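Last updated: September 25, 2022
Print this page | E-mail this page

Drositcombe Community Kitchen: progress report to the Juhl Fund
Prepared by Renata Jabłońska, project lead

1. Period covered

This report covers the work since our January report. It deals with the building, the cookery courses, the community lunch and spending against the grant. The figures for the lunch come from the sign-in book and those for the courses from the registers.

2. The building

The drains were the main job in this period. The old run under the back passage had collapsed in two places and had to be dug out. Plirnent did the work and relaid the passage floor afterwards. It took longer than their quote allowed for and we lost the use of the rear door for three weeks. Deliveries came through the front hall during that time, which the playgroup put up with very patiently.

The extractor fan has been replaced. The new one is quieter and the hall users have stopped complaining about it. The electrical inspection was passed with one item to put right, a loose socket by the store cupboard, and that has been done.

We have not yet fitted the worktops. We asked for prices on stainless steel and on stone. Steel is cheaper, easier to clean to the standard the council wants, and can be repaired locally. Stone was preferred by several people who came to the open meeting, mainly on looks. Our recommendation is steel in the main kitchen. We would like to keep stone as an option for the small teaching area, where there is no bulk cooking, if the price can be brought down. We need your view on this before we order.

3. Cookery courses

We ran three courses of eight weeks each. The first was basic cooking on a low budget, the second was for people recently living alone, and the third was baking. A total of 22 people finished a course. The baking course filled on the first morning and has a waiting list. The course for people living alone was slow to fill and started with four. It picked up after Dorota Kaczorowski, our course tutor, went to talk to the surgery and the library.

Feedback forms were mostly good. The usual complaint was that the sessions were too short and that the washing up ran over. We have moved the start time forward by half an hour for the next round. Two people asked for a class on preserving, and Dorota is planning one for when the allotments have a surplus.

Two learners have gone on to take the food hygiene certificate and one of them now helps with the lunch.

4. Community lunch

We served 600 lunches in the period. Numbers were low while the rear door was out of use and recovered afterwards. Most people who come are over sixty, but we are seeing more parents with small children, and we have bought two more high chairs from the equipment budget.

The price of a lunch has stayed the same. Cooking oil, flour and gas have all gone up and we do not think we can hold the price past the winter. We will look at it again with the lunch team and tell you before anything changes.

5. Bookings

We have moved from the paper diary to Flistico for kitchen bookings. There were some double bookings in the first month when both were in use. The paper diary has now been withdrawn. Hirers can see free slots themselves, and this has cut the number of phone calls to the office.

6. Money

Spending is within the grant overall. The drains went over budget by £2,000 and we have met this from the contingency line. The fan came in slightly under. Nothing has been spent on worktops. The training line is underspent and we ask permission to carry the balance forward to pay for the preserving class and a first aid refresher.

7. Problems and risks

The main risk is the cost of gas over the winter. Our fixed price ends soon and the renewal quotes so far are much higher. We are also short of drivers for the lunch run to the outlying houses. An appeal has gone in the parish newsletter.

8. Next period

- Order and fit the worktops, once the material is agreed
- Second round of courses, with the new start time
- Preserving class
- Review of the lunch price
- Gas contract renewal

Please send any questions to Renata at the kitchen office.

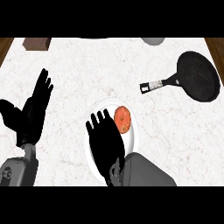
Pale marble worktop with fine veining (computer-generated view).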